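Section 4. Installing and Adjusting the Ladelholm Interior Shutter

Read this section in full before opening the hardware bag. The instructions apply to Ladelholm hinged interior shutters supplied with the Annan hanging frame. Customers who ordered the Jundley track system for sliding panels should turn to Section 5.

4.1 Before You Begin

Installation requires two adults. A full-height panel is heavier than it looks, and the hinge pins cannot be seated safely by one person while the panel is unsupported.

You will need a tape measure, a spirit level, a power drill, a Phillips screwdriver, a pencil, and wall anchors suited to your wall. Wall anchors are not included, as the correct type depends on whether the opening is finished in drywall, plaster, brick, or solid lumber.

Check the parts against the packing slip. If anything is missing or damaged, do not proceed. Write to Florence Friesen, Customer Parts, at the address on the back cover, and quote the order number printed on the slip.

Note: The panels are made to the measurements given on your order form. They may not be trimmed on site. Cutting a panel voids the Kodimov limited warranty.

4.2 Checking the Opening

1. Measure the width of the opening at the top, the middle, and the bottom. Write down the smallest figure.

2. Measure the height at the left, the center, and the right. Again, write down the smallest figure.

3. Measure both diagonals. If they differ by more than 1/4 inch, the opening is out of square, and the shims in bag C must be used.

4. Compare your figures with those on the order form. The frame should be slightly smaller than the opening on all sides.

Remove existing blinds, brackets, and curtain rods. Fill old screw holes and allow the filler to harden fully.

4.3 Mounting the Frame

1. Assemble the four frame pieces face down on a blanket or carpet. Press the corner keys in by hand. Do not use a hammer.

2. Lift the frame into the opening with the hinge side matching the arrow on the label.

3. Place shims behind the frame at each hinge position until the side pieces are plumb.

4. Mark the screw positions through the pre-drilled holes with a pencil. Take the frame down, drill, and insert the anchors.

5. Return the frame to the opening and drive the top screws first, leaving them half a turn loose. Check the level, then drive the remaining screws and tighten all of them.

Caution: Overtightening will bow the frame inward and cause the panels to bind. Stop when the screw head is flush with the surface.
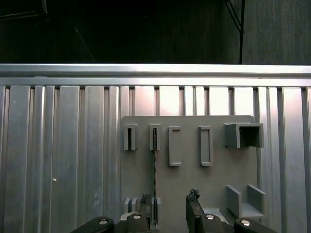

Figure 4-1. Ribbed aluminum panel beneath a horizontal aluminum rail.

4.4 Hanging the Panels

1. Have one person hold the panel at a right angle to the frame while the other lines up the hinge leaves.

2. Insert the top pin first, then the bottom pin, then any in between.

3. Close the panel slowly. The gap between panel and frame should be even from top to bottom.

4. If the panel drags at the bottom, open it, loosen the lower hinge screws one turn, and slide the hinge upward. Tighten and test again.

5. Where two panels meet, the panel with the overlap strip closes last.

4.5 Adjusting Louver Tension

Louvers should stay at any angle in which they are placed. If they drift closed, locate the tension screw on the side rail of the panel. Turn it clockwise a quarter turn at a time, testing after each adjustment. If the louvers are stiff, turn the screw counterclockwise in the same manner.

Do not lubricate the louver pins. Oil attracts dust and will stain painted finishes.

4.6 Care During the First Season

Heated indoor air is drier than summer air, and slight movement in painted wood panels is normal. Customers who install in warm weather should check the panel gaps again in November and repeat step 4 of Section 4.4 if required.

Dust with a soft, dry cloth. Marks may be removed with a damp cloth and mild soap, wiped dry at once. Do not use ammonia, bleach, or abrasive pads.

Warning: Keep beds, cribs, and climbable furniture away from windows. Interior shutters are not a safety barrier and will not prevent a fall.

4.7 Warranty Registration

Complete the card enclosed with this manual and return it within 67 days of delivery. Registration may be transferred once, to a new owner of the same property, on written request to Rosário Barreto, Warranty Office. Keep the packing slip with your household records, as it will be required for any claim on panels, hinges, or frame parts.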